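The Isstead Open Day is a yearly public event held each March by Yook, a robotics workshop in the town of Drutville. It was set up by Eun-ji Chae and drew 50 visitors in its first year and 200 in its third.

The main demonstration covers cloth handling, a task robots still find hard. Staff work with hand-held grippers over a table of clothes and household items.
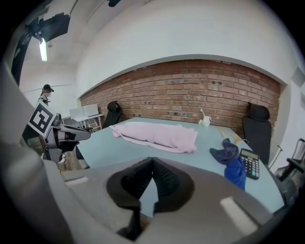 Each session lasts 50 minutes and is repeated in the afternoon. Visitors may ask questions throughout – children under ten need an adult with them. 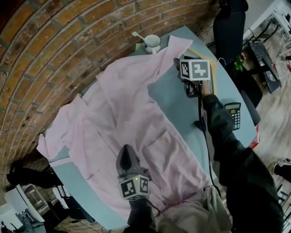

Recordings from the day are kept by Prukier, a partner firm, which uses them to train two-armed robots. Entry is free.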